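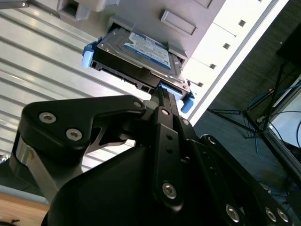 Sándor Csizmadia's comment on the last sheet: please check the sleds before anything else next time, we lost half a morning in February to a drive that wasn't seated. Fair point. Moved to the top.

DRIVE BAY INSPECTION — white chassis, Bodus bench
Checked by: Miklós Oláh
Date: 27 May 2021

1. Drive sled and tabs
OK. Black sled, light blue tabs both there, no cracks that I could find. Tabs spring back. Don't force them, press and slide.

2. Screws holding drive in sled
One was slack, nipped up by hand. Not the electric driver please, Szabolcs.

3. Label on drive
OK. Serial matches the Pruken list. Label a bit scuffed on one corner, still scans.

4. Connector end
Clean. Quick puff of air, nothing came out. No bent bits.

5. Bay, inside
Dust at the back. Wiped. Torch needed, the one in the drawer is dead AGAIN.

6. Fit in bay
Goes in straight, stops where it should. Sled has to sit flush with its neighbours — if it stands proud take it right out and start over. Tried 2 times, same both times.

7. Vent holes in side panel
Clear. Keep paperwork off them, found a delivery note stuck there last month.

8. Power off and lead out before opening
Done. Wait 60 seconds after pulling the lead. Timed it on my phone, the wall clock is still wrong.

9. Wrist strap
Worn. Clip is getting weak, will do for now. NEW ONE ON ORDER, Andor has the number.

10. Bench
Edge has a splinter near the vice, taped over. Needs sanding proprely. No drinks on the bench, and that includes the windowsill end.

11. Lifting
Chassis is a two person lift with drives in. Not done today, no need.

12. Spare sleds
5 on the shelf, one with a broken tab. Binned that one. So 4 good, reorder from Bokia when it gets to three.

13. Lead back in, power up
Fine. Came up first go, all lights green after a minute or so. Fan noise normal.

To do
Torch batteries — Miklós
Strap — Andor
Sand bench edge — whoever is in first on Monday
Move item 6 next to item 1, Sándor is right that they belong togehter

Comment, Szabolcs Bárány: it was the hand driver, I just did it badly. Will redo the other sleds after lunch.

Result: pass, with the strap to be replaced before next check.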